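Week 3 notes: who folds the towels now?
Work and Automation, evening module

I'm writing these up for anyone who missed the session, and also because I talked far too fast at the end (sorry!). We'd got as far as the laundry case, so I'll pick it up there.

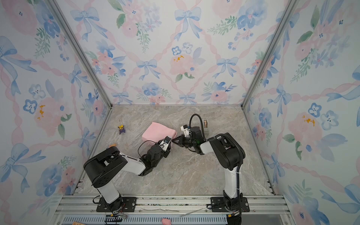 The laundry I keep going on about is the Tetwood site, run by Fimley, where I spent a good chunk of May standing in corners with a notebook. Before the change, a folder on the small-items line was expected to get through 666 pieces in a shift. Flannels, hand towels, bibs, that sort of thing. People had their own ways of doing it, and they were quick, and they chatted the whole time.

Folding sounds like the dull bit, so you'd think it would be the first job to go. It's been one of the slowest! A box keeps its shape when you pick it up. A towel doesn't: lift one corner and the rest of it goes somewhere else, and whatever does the folding has to find the edge again. Two arms help a lot, for the same reason you wouldn't want to fold a sheet one-handed.

What changed for the staff? Fewer people fold, obviously. The ones who stayed on that line now sort, load, check and sort out jams, and they went through almost 90 hours of training to do it (paid, after an argument). Several told me their wrists were better. The same people told me they were lonelier, because the new stations are spaced out and you can't natter across them. I'd like you to hold on to both of those when you read the Heinonen report, which counts injuries very carefully and has no column for company.

Then there's the question of whose knowledge it is. When the Plinness software was being set up, the experienced folders were asked to show how they did things, over and over. One woman said she felt proud for the first week and a bit daft after that. Her pay grade didn't move. Should it have? We had a good row about this in class and I don't think we finished it.

A word on "deskilling", as it came up in your questions. I'd be careful with it. Clearing a jam well takes judgement, and I was useless when they let me try. But it's a skill the grading scheme hadn't got a name for, so it was paid as if it were nothing.

For next time, please read chapter 2 and write a page on a job you've done yourself. Which part would you have happily handed to a machine, and which part would you have fought to keep? Bring it on paper if you can, the projector in our room is still playing up.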